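I have been lent a Plesine walking kit for a month, on the understanding that I'd say what I think of it. A thread, then, for anyone tempted by the advert.

The kit is a camera, a small computer and a licence, and you bolt the lot to a robot you already own. Mine is a second-hand Julby, bought in a weak moment. The robot isn't under review. I've made my peace with the robot.

Price: 593 for the kit, plus 145 a year for what Plesine call "route confidence". I asked what happens to the route if you stop paying for the confidence. They sent me a brochure.

Fitting it took an evening. There are 2 brackets in the box and the instructions show three. I wrote to support, who told me the third one is "optional in most regions".

First proper outing was the promenade at Grurside. 800 metres of it, end to end, which the advert says is "well within a typical stroll".
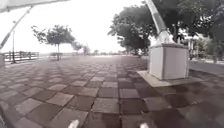

Plesine's big claim is that the kit tells ground from not-ground without a map, and I picked Grurside to be awkward. Half the cheap path-finders I've tried treat a change of colour as a change of height, so a checkerboard of dark and light squares is a decent way of finding out who's been fibbing. Add a bit of shine on the paler tiles and a sky bleached nearly white, and you've got most of what the small print calls "challenging conditions" in one go.

It didn't mind the squares. I was a little put out, having prepared several remarks.

What it did mind was edges. Anything low and pale beside the path gets a berth you'd normally give a bull. You can turn this down in the settings, under a slider labelled "Courtesy". It goes from "Polite" to "Very Polite".

There's also a voice. It says "continuing" every time it continues. You can switch it off, but only from the desktop software, so on the day you just have to walk along beside it being continued at.

Compared with the Buthelezi unit I had last year: the Buthelezi was faster, cost more and had a grudge against drain covers. Plesine is slower and more even-tempered. If they were dogs I'd take the Plesine to see my mother.

Battery is the weak spot. The kit drinks from the robot's own supply and there's no way to see how much. I'd like a number on the app. The app has a leaf that changes colour instead.
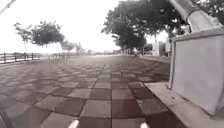 The leaf went from green to a slightly different green on the way out, and then to amber with a good stretch still to go. I turned round at that point. Support say amber means "plan ahead". I'd have liked to be told that before I was in a position to need it.

Someone's asked whether it copes with crowds. Can't tell you. I went early in September, a bit after seven in the morning, precisely to avoid having to explain myself to anyone.

Someone else has asked if you could fit it to a mower. The box says no, in bold, twice, which makes me think a person has.

So would I buy it? At 593, probably, if you've already got something with legs or wheels sulking in the garage. The 145 a year I'd want to think about. The first three months are free, so I've put a reminder in my phone to be annoyed in December.

Next I'm trying it on gravel. The manual has one sentence on gravel and it begins with "While".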